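In Defence of the Shared Drink
Alby Treloar
1 October 2020

The Mahuika Centre has asked its members whether refreshments at meetings should in future be served only in individual cans. I wish to argue, with respect to those who favour the change, that the present custom of opening a can and dividing it between paper cups ought to be kept.

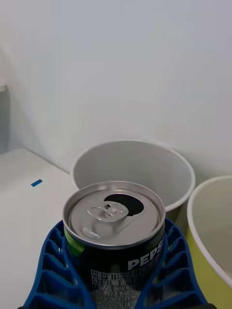

The case for single servings rests on convenience. Yet after our meetings in March, 17 cans were left half full and had to be emptied by the kitchen staff. A can shared between two people is more likely to be finished, and a small cup suits those who want only a mouthful before they speak.

There is also the matter of courtesy. To pour for a colleague before pouring for oneself is a modest act, but it sets the tone of a meeting — and our newer members from Lorville have remarked upon it kindly.

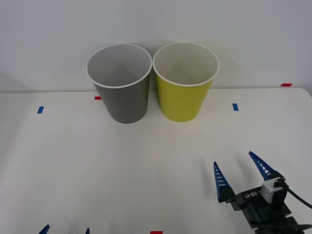 I accept that paper cups carry a cost. A sleeve of 100 does not last long, and plain colours should be bought in place of printed ones so that each person can tell which cup is theirs. These are questions of good purchasing, and the Nullton office already handles them well. I would ask members to bear this in mind when they return their forms.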